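Setting up the Rolteo bench kit for tabletop pick and place

Updated Apr 28, 2025 by Vija Vanags

Quick one, between jobs. We've had the Rolteo kit on trial and a few people asked how to get from crates to a first decent grasp. Assumes the arms are already bolted on and powered, Skestby controller installed. If not, do the manual first, chapter 2, it's fine.

What you need
Table that doesn't wobble. Checked cloth. Dark curtain on poles. Household bits — toothpaste in its carton, a tube, a small flat box, something wiry. The kit's foam blocks are too easy, leave them in the bag.

Step 1. Cloth and backdrop
Cloth on, pull the big wrinkles out, don't iron it. A few folds are good for the grasp planner. Curtain right across the back so the cameras don't pick up the rest of the room.

Step 2. Lay out the objects
Flat box at the back, lid up. Wire stand to the right of it. Carton and tube nearer the front, both on an angle. Keep small stuff away from the edges, the hands are slow there. 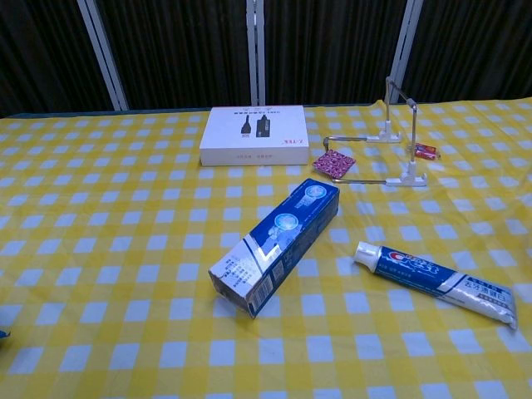

Leave a hand's width between the things you want picked. Closer than that and the fingers clip the neighbour. Shiny printing is worth including, our depth readings went patchy on it and you want to know early.

Step 3. Home the arms
Controller, Arms, Home both. Wait for the second beep. Then set grip force to 12 for cartons, 16 for anything heavier. Default is way too high and will crush a toothpaste box, ask me how I know.

Step 4. First grasp
Pick one arm, park the other hand open at its own side. Choose the carton in the object list, press Approach, then Close. Watch the thumb — if it lands on a corner, stop and re-aim.

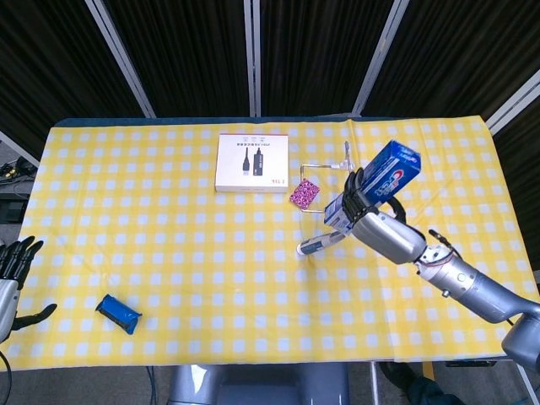 Lift slowly for the first few goes. Speed 3000 is plenty, you can go up once the path looks clean. Keep a person beside the table with the stop button the whole time.

If it goes wrong
Error 461 is a joint cable, reseat the connector near the wrist. Drops on lift, add one step of force. Hand drifts left, re-home and dont bother recalibrating yet.

Worth the money?
For a small lab, I think so. Hands are lovely, software is clunky, the object list takes forevr to refresh. Vermeulen is cheaper to hire but you get grippers only, no fingers. Trial runs to July, will add the Stisari camera mount notes when it arrives.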